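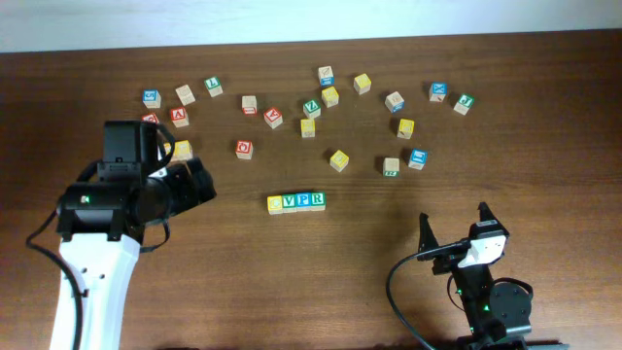

Spelling lessons in the back shed

By Jennylyn Castillo

The first thing Balthasar Lehner does when you visit is put the kettle on, and the second is clear a stool for you, which can take a while, because every stool in the place has a motor or a half-eaten packet of biscuits on it. He has been building a two-armed robot out here since April, and he's very happy to talk about it. (Bring a jumper. The shed faces south and keeps the cold well into the afternoon.)

He calls the whole thing Korari. It has one white arm and one black, each with its own gripper, and it works at a brown wooden table pushed up against the wall. The arms don't match and he has no plans to make them match. "I'd only start fussing about the colour of the cables next," he says.

The job he has set it is spelling. A set of little wooden alphabet blocks, the sort you'd find in any toy box, gets tipped out across the table, and the arms are to pick out the right letters and line them up in a row. The word he keeps coming back to is CVPR, the name of a big computer vision conference, and one that he reads about every year the way my dad reads the cricket. There are shorter words he could try, of course, and his granddaughter has put in a strong bid for her own name, but he's stubborn, and there it sits in front of the grippers with the other letters strewn behind it, an O and a Z and an X among them.

Blocks are harder than they look, he tells me, and I believe him once I've heard about the first 3 weeks! A cube can land on any face, so the letter you're after may well be hiding underneath. The grain of the table bothered the camera for a while, and the afternoon glare still does. He hung an old bedsheet over the window, took it down again when his wife wanted it, and now mostly works before lunch.

So far he has spent $1,388, all of it written in pencil on the back of a Plarkico catalogue, and he reckons 12 evenings went on the black arm's wrist alone. The fingers have been redone four times. He'd like softer tips next, and he has his eye on a sheet of rubber at the hardware shop, though he's been told to finish the chook pen first.

I stayed for a second cup, and we talked about gearboxes until the biscuits ran out. He's in the shed most mornings if you'd like a look, and he asks that you knock loudly.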